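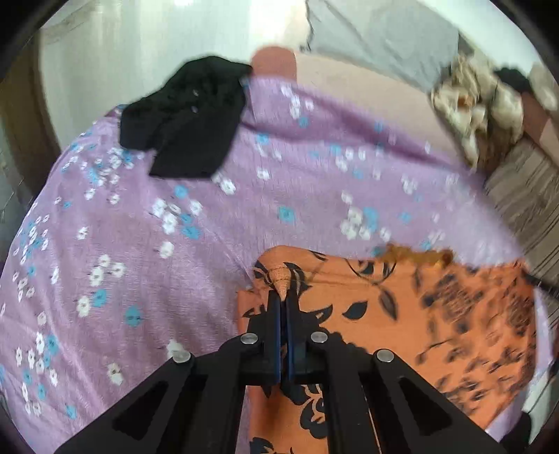

Odutmont Community Fund – Grants & Capacity Team

Notebook, 5 August 2019

Stollex application, second pass. Budget still doesnt add up – we ask for 3258 in the summary and the table says something else again. Erhan Demirtaş thinks the venue line got counted under both programs. Check before anything goes out.

Needs statement too long. Cut the history of the hall, keep the waitlist figure (93 families). Funder wants one page max, we're at nearly two.

Tried the Custska donor export again. Drops the accents out of every surname, Lý comes through as a question mark. Fixed by hand for the receipts, not doing that every quarter. Ask them about encoding.

Mail-out from June: over 2000 letters, 12 new monthly givers. Poor. The handwritten envelopes were a separate batch but no one coded the reply slips so can't split it. Code them next time!!

Board letter of support – draft done, unsigned. Chair away till the end of the month, try the vice chair.

To do
– redo budget table from the ledger, not from last year's file
– get charity number onto the cover sheet
– new quote for printing, old one has expried
– ring Stollex re: multi-year, form says yes, guidelines say no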